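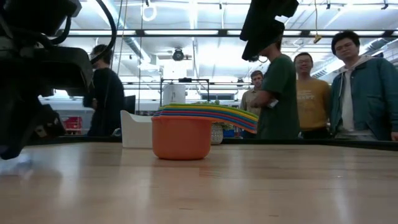
I bought the Hendex hardwax oil in June, after my sister-in-law complained for the third time that her sleeve was sticking to our dining table. The old varnish was finished, I had to agree with her. The one liter can cost me 2540 in the paint shop in Sesberg, and this is not cheap for something you rub on wood with a cloth.

The instruction on the can is short. Sand to 120, remove the dust, apply a thin coat, wait 12 hours, apply the second. I would add: believe the word "thin". On my first try I put too much near one corner, and it stayed soft for three days. I had to take it off with a white pad and start this part again.

When I did it correctly, the oil was a pleasure. It spreads easily and you have maybe twenty minutes before it begins to pull. The smell is strong the first evening - we slept with the windows open - and after two days I could not notice it anymore. The color became a little warmer than the bare wood, but not orange, as it was with the Semeniuk oil I used on our shelves.

After two months with children and soup, I can say this. Water can stand on it for an hour and leaves no mark. Red wine I wiped late, and it left a light shadow, which I repaired with one drop of oil and a cloth. A hot pot did leave a ring. The can promises nothing about hot pots, so I blame only myself.

What I don't like is the lid. It bends when you open it, and then air comes in and the rest of the oil makes a skin. I moved mine to a glass jar.

I would buy it again, but the smaller can. For two coats on a table for six people I used roughly 300 ml.

Comments

Lakshmi Alva: Did you sand between the coats? My second one feels rough.

Ustyna Skoryk: Very lightly by hand, with a gray pad. Then it was smooth.

Theerawat Thepsuriya: Same problem with the lid. I store the can upside down now.

Jeptoo Biwott: Is it sold in Vesville too?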